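Filed under: Flooring > Foam & Rubber
Last updated: June

drana30: Interlocking foam over a sealed slab. Seams lift after 4 months. Glue or tape?

kwofie_k: Neither. Leave a 2 mm gap at the wall. Foam creeps under load.

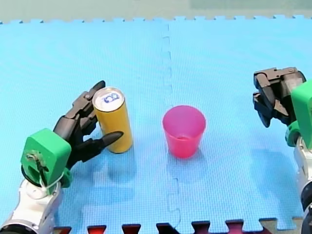 Light blue interlocking mat, can and cup on top.

jbrouwer: Disagree on the gap. Mine sits tight to the baseboard and stays flat. Check the slab for moisture first.

kwofie_k: Tight works in a small room. Past 30 feet it buckles.

drana30: Room is 12 by 14. Will trim one side and report.

881 views · 4 replies · 2 shares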